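4.3 Folding dark cloths into a long strip

This section applies to plain black and other dark cloths supplied with the Lisetis linen set. For printed table covers, see 4.5.

Before you start

Clear enough of the table to lay the cloth out at full width. The printed cover may stay on the table. A pale cover makes the edges of a dark cloth easier to see. Smooth the cover first, as ridges underneath will show through as creases.

Caution: Do not iron the cloth on the printed cover. Use a board.

Procedure

1. Shake the cloth out once and lay it face down, with the longer sides running left to right.

2. Pull each corner outwards until the cloth lies flat. Do not stretch the hem.

3. Take the near edge by both corners and bring it up to the centre line. Press along the fold with the flat of the hand, working from the middle towards the ends.

4. Bring the far edge down to the centre line in the same way. The two edges should meet without overlapping.

5. Fold the near half over the far half. The cloth is now a strip one quarter of its original depth.

6. Square the corners. Each should form an angle of 90 degrees. If a corner is rounded or pointed, open the last fold only and repeat step 5.

7. Check that the near edge is straight. Small creases near the centre are acceptable and may be smoothed by hand.

Note: Cloth size 2000 (part no. 646) is too deep for the method given here. Fold it in half once before step 3.

Note: Lint shows clearly on black fabric. Go over the upper face with a dry clothes brush before storage.

Storage

Leave the strip flat until it is to be put away. To shorten it for a drawer, fold the left end over to the right end once. Do not roll it. Cloths kept in the Dolton box should be refolded along a different line every February.

Replacement cloths are ordered under part no. 2188.

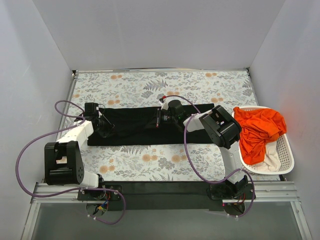

Fig. 4.3 Black cloth laid out as a long strip on a botanical print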